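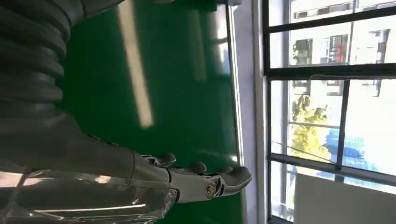 How often should you wipe down a shared work surface? Once at the end of each session is enough for most rooms, plus a proper wash every couple of weeks.

We've kept to that since April in the Harb room. The green surface near the window gets a damp cloth and a drop of dish soap, then a dry cloth. No spray cleaner.

I tried a spray for a while on the old gray desk in the hall. It left streaks that showed up every afternoon when the sun came in, and I ended up going over it twice.

Woo-jin Ahn asked about tape residue. Warm soapy water, leave it for a few minutes, then rub with your thumb. A plastic scraper is fine for the stubborn bits. Please don't use the metal one.

The cloths are in the second drawer, 50 to a pack. Used ones go in the bag on the door hook and I wash them at home.

Window side: keep cups off the sill. Saoirse Ó Dubhghaill lost a full notebook to cold coffee that way.

Still looking for a blind that fits. The last quote was $90 without the brackets. If you have a spare one, message me with the width.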